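Open day at Bellarum

Over 40 members came to the October open day at Bellarum, where Myfanwy James and Arwel Ifans showed the home robot their group has been working on. The visit was split into 5 short sessions so that everyone could stand close enough to follow.

Arwel went first and talked about the arm and how it is taught small household jobs. Myfanwy then took questions, most of them on safety and cost. She did not want to give a price yet — the group is still changing parts.

Visitors could also follow the view from the wrist camera, with the two gray fingers open in front of the sofa and the white wall.
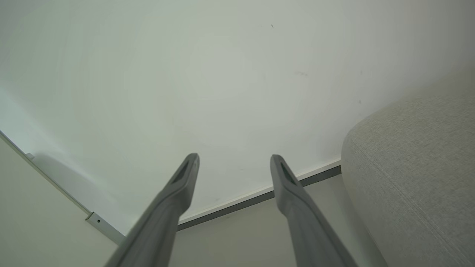

Lucía Peñalver is putting together a second visit for members who missed this one. Names should reach her by Dec 31, 2025. Parking is at the Aneck entrance, and the door code is 843.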